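学生の分解・組立ロボット課題、メモリ挿しは本当に「自動化」と呼べるのか

1: tane_hulme
大学の自動化サークルでPCの保守作業をロボットにやらせる課題に参加しています。チーム名はHulme。お題はサーバー系マザーボードへのメモリ挿し込みで、7月に校内の発表会があります。
顧問のGayan Cassim先生は「まず模倣学習で」という方針で、手本の動作を367本録りました。ただ、個人的にはこの進め方にかなり懐疑的です。経験者の意見をください。

2: 半田ごて三年
367本で挿し込みまでいけると思ってるなら甘い。DIMMは最後に力で押し込むところが全部。カメラで見て近づくだけなら手本なんて要らない。

3: gimumel_ota
>>2
言いすぎでは。うちのGimumel班は似た課題を手本ベースで通しましたよ。位置合わせのばらつきには学習のほうが強かったです。

4: 半田ごて三年
>>3
通したって、何回やって何回成功したの。そこを書かない発表を毎年見てる。

5: gimumel_ota
2回続けて成功した時点で発表に出しました。

6: 半田ごて三年
2回は成功率とは言わない。

7: tane_hulme
荒れる前に現状を書いておきます。筐体は寝かせて、基板は付けたまま作業しています。CPUソケットの左右にスロットが4本ずつあって、今は全部空けた状態から始めています。手首のカメラで上から斜めに見ながら指を下ろしていく形です。

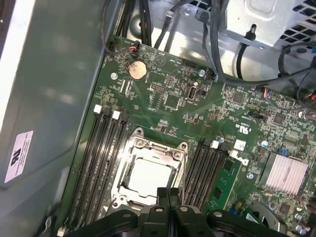

困っているのは、スロットが黒くて細長く、隣同士の見分けがほとんどつかないことです。1本ずれた位置に自信満々で下りていきます。先生は手本を716本まで増やせば直ると言うのですが、同じ角度から同じような手本を足しても変わらない気がして。

8: Ternia民
CPUむき出しでやってるのか。ヒートシンクなしで練習して、本番で付いてたら視界も干渉も全部変わるぞ。課題の条件はどっち?

9: tane_hulme
>>8
要項には「筐体内のメモリを装着すること」としかないです。確認します。

10: Ternia民
それ確認しないで録ったのか……。手本を増やす話はその後だろ。

11: tirkadura_b
Tirkaduraという別サークルの者です。スロットの取り違えは、端の白いラッチを目印にして先に画像処理で番号を決めてしまい、学習は最後の数センチだけにしたらかなり減りました。全部を学習に任せる必要はないと思います。

12: gimumel_ota
>>11
それだと機種が変わるたびに目印を作り直しですよね。先生が学習を勧めるのはそこでは。

13: 半田ごて三年
学生の発表会で機種なんか変わらんだろ。汎用性の話は1機種でちゃんと挿さってからにしてくれ。あと挿さったかどうかの判定は誰がやるの。人が覗いて「入ってますね」なら自動化じゃなくて手伝い。

14: tane_hulme
判定は今のところ人間です。耳が痛い。
日曜に部室が使えるので、ラッチ方式を試してみます。力センサは予算が下りるか不明です。

15: Ternia民
モーター電流でも押し込みの山くらいは見えるから、センサを買う前にログを取ってみな。空押しと比べて差が出なかったらまた書いて。

16: gimumel_ota
手本方式も捨てないでほしいです。比較があったほうが発表としても面白いので。

17: 半田ごて三年
比較するなら失敗した回も全部載せてくれ。それなら読む。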